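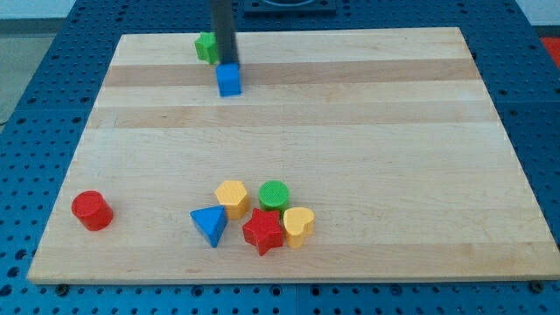
Frequently asked questions

Thanks for stopping by the Miltent help page. We're a small cooking school in Nollville, and most of what people ask us by phone or email is gathered up below. If your question isn't here, send us a note through the contact form and one of us will get back to you, usually after the evening class has packed up and the dishwasher is going.

Do I need to know how to cook already?

Not at all! Plenty of people come to their first class having never made much beyond toast and a tin of soup, and they get on beautifully. The only classes where we ask for a bit of experience are Pastry Two and the full-day butchery class, and both say so on the booking page. If you're wavering between two levels, take the easier one. You'll enjoy yourself more and you can always move up next season.

How big are the classes?

We cap evening classes at 22 people, working in pairs, with two instructors on the floor. Daytime classes are often quieter. If you're coming alone we'll pair you with someone else who is, and if you'd prefer to work by yourself, tell us when you book and we'll do our best to find you a bench (no promises in November, when everybody seems to want to learn gravy at once).

What should I bring?

Closed shoes, please, and something to tie your hair back with if it's long. Aprons, knives and boards are all here waiting for you. A container or two with proper lids is a very good idea, as we cook generous amounts and we've seen some sad things happen to laksa on the number 112 bus. You're welcome to bring your own knife if you have a favourite, so long as it travels wrapped or in a guard.

I have an allergy. Can I still come?

Very likely, yes. There's a spot on the booking form for allergies and dietary needs, and we do read it. Gluten free, dairy free and vegetarian swaps are fine for most classes. Ours is a shared kitchen, though, with flour, nuts, sesame and shellfish in it most weeks, and we can't promise that any bench is completely free of traces. If your allergy is a serious one, ring us before you pay and we'll talk it through properly.

What's the Hồ class I keep hearing about?

Hồ is the name of our Vietnamese home cooking series, which runs over four evenings. You start with dipping sauces and herbs, spend a whole night on broth, then move on to rolls and finally a shared supper where everyone cooks one dish for the table. It sells out faster than anything else we do. You can put your name on the waiting list at any time, and we write to the list first when new dates go up.

How do I look after my wooden board at home?

We get this one so often that it's earned its own spot. Wash your board by hand with warm water and a little dish soap, both sides, then dry it with a towel and stand it on its edge so the air can get around it. Keep it out of the dishwasher and don't leave it soaking in the sink, however tempting that is after a big dinner. Every month or so, rub in some food-grade mineral oil, leave it overnight and wipe off whatever hasn't gone in. Olive oil can turn sticky and smell a bit off in time, so save that for your salad. For onion and garlic smells, coarse salt and half a lemon will do a lovely job.

Can I cancel or change my booking?

Of course, life happens. Give us a week's notice and you can have a full refund or move to another date, whichever suits. Inside a week we can't refund, but you can send a friend in your place and we won't mind a bit. Just let us know their name so they get the right greeting and the right dietary notes.

How do Rareo points work?

Rareo is our loyalty program. You collect points each time you book a class or buy something from the pantry shelf, and they sit in your account until you'd like to use them. At 2,000 points you can choose any weeknight class, and at 3,000 you can have a full-day class or bring a friend along to an evening one. Points can't be swapped for cash, but you can pass them on to a family member, and lots of people do around birthdays.

Are children welcome?

Kids from eight up are very welcome at the school holiday sessions, and from 14 they can join regular classes with an adult at the same bench. Younger brothers and sisters will have to wait, I'm afraid, even the very keen ones.

Where do I park?

Behind the building, off the laneway beside the library. It's free after 5 pm. The back door is the green one, and if it's locked, give the bell a good long press. It can get noisy in there.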